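The curtain stays, the table gets cleared

I am writing this at seven in the evening with my tea, after one more round in the living room. We moved to Stasiv in February and I promised myself to keep this room nice. The long golden-yellow curtain came from Flestuna and cost me 251, with the hemming. The lucky bamboo with the braided stems was a present to myself.

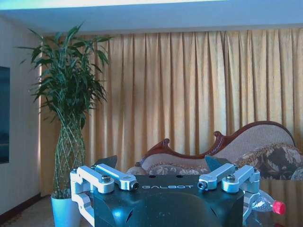

Does a lucky bamboo need much sun?

Bright shade is enough for it, and strong midday sun can burn the leaves. I water mine a little when the top of the soil feels dry.

The plant is easy. My difficulty is the dark table with the gold trim, which I found at Trarnis for 798. Everyone in the family puts things down on it and walks away. The shine is lovely, but it shows every crumb and every finger.
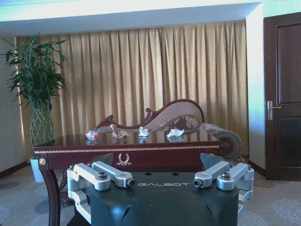 So I have now a small routine. First I take the rubbish, the tissues and wrappers, and only then the bottles, as they go in a different bag. After this I wipe with a soft cloth, barely damp, always along the wood. The brass parts I leave dry — I once used a kitchen spray on a knob and I regretted it for weeks.

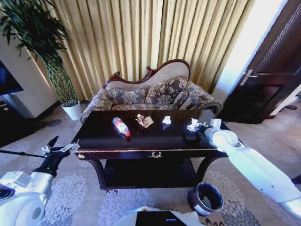
The coffee table, with a bottle, tissues and other small things on top.

Next month I would like to try the beeswax polish from Usitside. If you have used it on a glossy top, please write me how it went.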